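工单标题：托盘放杯子老是打滑，杯底还有一圈水印擦不掉
提交分类：家居用品 / 餐厨收纳
状态：处理中，已更新多次
产品：Wastuva 浅色长方形托盘（圆角那款），在 Jandley 线上店买的

问题描述

你们好，我又来了。上次是问沥水架的脚垫，这次是托盘。

事情是这样的：我在家里弄了个喝东西的角落，一张深青色的桌子，上面放烧水壶、茶叶罐，还有这个淡淡的粉紫色托盘。托盘是五月买的，当时页面上写“适合摆放杯具”，我就想着把常用的几个马克杯都搁上面，省得每次去橱柜里翻。颜色我是真喜欢，跟桌子搭起来特别好看，所以先说清楚，我不是来退货的！我就是想把它用顺手。

现在有两个毛病：

一是杯子在上面站不稳。端起来走两步，杯子就开始往一边溜，靠边那只总是第一个撞到托盘沿上，叮的一声，我心都跟着抖一下。

二是托盘面上有水印，就是杯底那种圆圈，一圈套一圈的。我用洗洁精洗过，干了以后对着窗户看还是有。另外还有些小黑点，我分不清是脏东西还是料子里本来就有的。

我家的杯子也不是什么特别的杯子，浅蓝色那只最大，喝咖啡用；白底带小花点的是我妈挑的；沙色那只分量最沉，喝茶用。三只都带把手，平时也没别的人动。

客服第一次回复（我摘过来的，方便后面对照）

您好，感谢联系 Jandley 售后。请您先确认以下几点：托盘背面的四个小胶垫是否齐全；托盘是否放在水平的桌面上；清洗时是否使用过钢丝球或含研磨颗粒的清洁膏。关于表面水印，多为水垢残留，建议使用稀释白醋擦拭。

我的补充 1

胶垫我翻过来看了，四个都在，其中有一个边上翘起来了，我用手指按回去，过一会儿又翘。这个你们有没有单卖的？我不想为了一个小胶垫再买一个托盘。

桌子平不平，我没有水平仪，就用了个土办法，放了颗黄豆在桌上，黄豆慢慢往窗户那头滚。所以桌子确实有点斜。我在靠窗的桌腿下面塞了折起来的硬纸片，再放黄豆，就不动了。然后把杯子放回托盘，搁在桌上不动的时候倒是没事了，但是端起来走还是溜。

钢丝球没用过。清洁膏嘛……用过一次，是 Cowie 的那个，之前擦水龙头剩下的，我想着别浪费。后来看了包装背面，里面是有磨砂颗粒的。这个我认，托盘上那些细细的划痕估计就是这么来的。

我的补充 2（白醋试验）

按你们说的试了。第一次我偷懒，醋直接倒上去，味道冲得我开了半天窗，效果也就那样，圈淡了一点点。

第二次认真兑了，醋 50 毫升，温水 75 毫升，拿厨房纸浸透了贴在有圈的地方，然后去洗菜了，洗完菜回来揭开，再拿软布顺着一个方向擦。这回好多了，原来最明显的那两圈基本看不见了。剩下最里面那一圈，我怀疑是茶渍，就又用小苏打调成糊抹了一层，没敢使劲搓，拿湿布带走。第二天早上看，没了！

所以水印这一条，可以先算解决。写在这儿，别人要是遇到一样的也能照着弄。料子不一样的我不敢保证啊，先找个角落试。

小黑点还在。有的拿指甲一抠就掉，应该是茶叶末，有的抠不掉。抠不掉的那几个麻烦你们帮我看看，是正常的吗？

我的补充 3（打滑）

这个折腾得比较久，我把试过的都列一下。

试法一：垫一层厨房纸。不滑了，可是纸一湿就烂，粘在杯底上，喝水的时候往下掉渣，放弃。

试法二：垫抽屉用的防滑网格垫，剪成跟托盘里面一样大。不滑，也不掉渣，缺点是难看，那么好看的颜色全盖住了，而且网眼里积水，过两天就有味儿。

试法三：只在杯子底下贴透明硅胶小圆片。浅蓝那只贴上去很服帖，沙色那只杯底有点糙，贴不牢，洗一次就掉。白色花点那只我舍不得贴，怕撕的时候留胶。

试法四：杯子不立着放了，洗完直接侧着躺在托盘一头，杯口都朝同一边。这是我自己瞎琢磨的，想着反正放倒了就不会倒嘛（哈哈）。杯口别朝上，也不落灰。三只挨着叠一点，互相抵住，托盘另一头空出来，可以放勺子或者茶包。
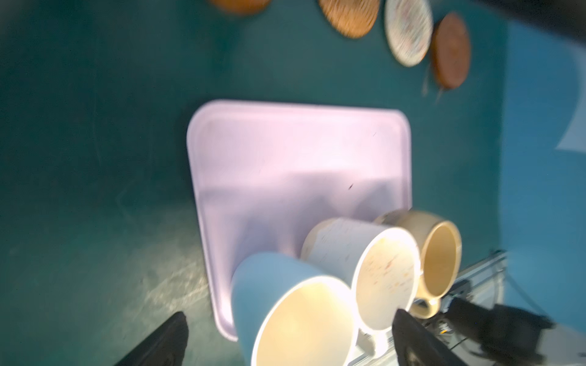

我的补充 4（侧放以后的问题）

侧着放用了一阵子，说说感受。好的地方：取杯子方便，一抓就是。不好的地方有这么几个。

圆的东西躺着毕竟会滚，全靠把手卡着。我后来发现把手朝下比较稳，朝上或者朝旁边就容易骨碌一下。沙色那只最听话，浅蓝那只最爱动，我现在把它放最外面，方便先拿走。

杯子碰杯子。叠着放的时候，杯沿会搭在旁边那只的肚子上，我怕时间长了磕掉釉。目前看着没事，但每次放的时候都得轻手轻脚的，家里来个粗心的人就不好说了。

还有就是没干透的杯子躺着，里面的水流不干净，会有一小汪积在侧壁上。所以一定要先在沥水架上控干再放过来，我忘过一次，第二天托盘上又多了一个新的印子，白擦了。

客服第二次回复（摘）

您好，已为您登记胶垫补发，预计随下一批配件寄出。关于侧放杯具，托盘本身没有承重方面的顾虑，但不建议侧放状态下端起移动。如需经常移动，可考虑搭配 Tremen 杯架使用，价格 63 元。表面抠不掉的小黑点请提供近距离照片，我们会转给质检同事判断。

我的补充 5

胶垫补发，谢谢谢谢！

杯架我去看了，63 块不贵，可是它是竖着挂的那种，我那个角落上面有一层搁板，量了一下高度不够，除非把搁板挪上去，挪搁板又要重新打孔……我先不买。

端着走这件事，我决定不端了。要喝的时候把杯子拿过去，托盘就老老实实待在桌上。以前是我太懒，想一趟全端走。

近照我晚点补，白天光从窗户进来，托盘上老有影子，黑点拍出来糊成一片，等晚上开灯再拍。

目前各项情况

水印：已解决，白醋兑温水加小苏打。
桌子不平：已解决，垫纸片，以后换个正经的垫脚。
原地打滑：桌子垫平以后没再出现。
端着走打滑：没解决，改成不端。
胶垫翘边：等补发。
小黑点：等我补照片，等你们质检看。
划痕：我自己用清洁膏弄的，不用你们管。

另外想提个小建议，你们页面上能不能加一句“勿用含颗粒的清洁膏”？我翻了半天说明，只写了“软布清洁”，像我这种不看说明的人（对，就是我）很容易手滑。还有“适合摆放杯具”那句，最好写清楚是放着不动，还是可以端着走，我当时就是看了这句才下的单。

工单先别关，胶垫到了我再来回一句。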